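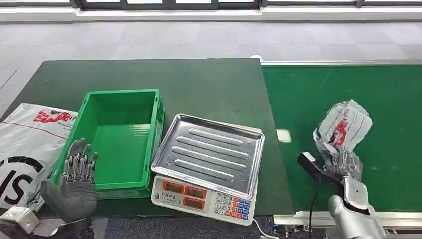
About Drivulport College

Drivulport College is a public two-year college with 434 students in its day programs and 579 in the evening ones, which tells you something about parking after six.

We are governed by a board of five trustees. Each serves a four-year term, and terms begin in January, when turnout at meetings is at its most heroic. Trustees approve the budget, set tuition and hire the president. They do not, despite many emails, control the heating.

Board meetings are held in the Lusine Building, Room 166, and are open to the public. If you wish to speak, sign the sheet by the door. Speakers get three minutes each — the clock is large and has no sense of humor.

Our two campuses are Lusine, downtown, and Staresov, across the river. The Afridi Fund pays for most of our scholarships, and applications go through the financial aid office at either campus. Staresov has the shorter line. Lusine has chairs.

Minutes are posted once the board has approved them, usually at the following meeting.

Page updated 24/02/2025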